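The Mallet

1. The shelf

Muammer Yalçınkaya kept three mallets when he worked, and when he died there was one left. Kevser Öztürkmen found it in January, behind the paint cans, when she and Umut went to clear out the shop on Plestberg. She knew it by the handle, which was long and thin for a mallet. Her father had made it himself after the first one split.

"Do you want it?" Umut asked.

"I don't know," she said. "Put it with the clamps."

The clamps were going to Nwosu, who had offered 331 for the bench, the clamps and the small lathe together. He was coming at four. Umut put the mallet on the bench and went back to the shelf. He was her sister's son and he was good at this kind of work. He could lift all day and didn't ask about things.

They had been at it since eight. There was a box for the dump and a box for Nwosu and a box that was supposed to be for keeping, but the keeping box had only a tape measure and a radio in it. Kevser swept under the bench. She found pencils, a comb, and a receipt from Kosidov for hinges. She put the receipt in her pocket.

At noon they ate in the truck with the heater on. Umut asked if her father had ever sold much.

"He sold a crib for 2,000 once," she said. "He talked about it for years. The rest was chairs. People brought him chairs to fix and then didn't come back for them."

"What did he do with those?"

"We sat on them."

When they went back in, she picked up the mallet and held it upright with the head over her hand. The wood was pale and a little mottled, and there were lighter specks along the handle. She had forgotten the specks. She turned it over a few times and then, when Nwosu's van pulled in, she put it inside her coat.
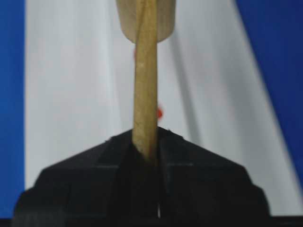
2. Signe

Signe Solberg taught the evening class in the old school on Celia Street. There were eight benches and a green curtain along one wall, and the heat came on late. Kevser had seen the card for the class in the hardware store. She paid 64 for the term, and another 60 for wood, and she brought the mallet in a grocery bag.

"Where did you get this?" Signe asked.

"My father made it."

Signe looked at the end of the head, then the other end. She ran her thumb down the handle. "It's light," she said. "He used it for joints?"

"I think so. He had a bigger one for the rest."

"You can use it here. I'd use it for chisels, but easy. Don't let anybody borrow it for tent stakes."

Nurhan Kahraman had the next bench. She was making a stool for her grandson and had already made one for her other grandson, so there was no way out of it. She showed Kevser how to mark the joint with a knife first and how to set the chisel a little inside the line. Kevser hit the chisel too hard and it went past the line and a piece came off the corner.

"Everyone does that," Nurhan said.

"My father didn't."

"You didn't see him when he was learning."

Kevser thought about that. She had come into the shop every day after school when she was small, and by then he was already past fifty. She cut a new piece and started over. By the end of the evening she had one joint that went together if she pushed, and one that didn't.

She wiped the mallet with a rag before she put it back in the bag.
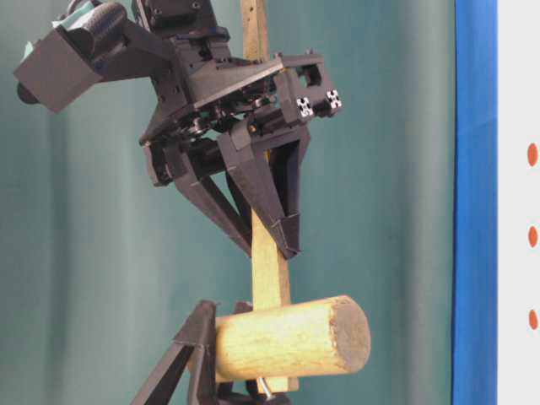

3. The stool

The stool took her five weeks. Umut came by the house one night to bring back her snow shovel and saw the legs lying on the kitchen table.

"Is that a chair?"

"A stool."

He picked up a leg and looked down the length of it with one eye shut. "It's pretty straight," he said.

"That's the good one."

She made tea and they talked about the shop. The new people had painted the door. Nwosu had called to say the lathe ran fine but the bench was bowed in the middle, and did she know that? She had told him yes, everyone knew that. He didn't ask for any money back.

"What happened to the mallet?" Umut said. "I thought it went in with the clamps."

She got up and took it from the counter by the bread box. She stood it on its head on the table, with the handle straight up, the way her father used to leave it when he stopped for lunch. It stayed where she put it.
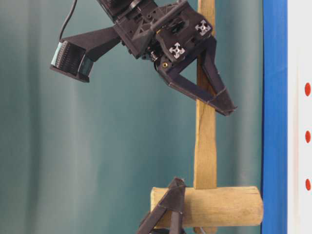
"So you did want it," Umut said.

"I guess I did."

He drank his tea. After a while he asked if he could see how the joint worked, and she pulled one of the legs over and got the rail that went with it. It was the tight one. She held the leg against the table, and he set the rail in place, and she gave it a few taps with the mallet until it went in.

"Do the other one," he said.

"The other one's loose. I have to glue it."

He went to look for the glue.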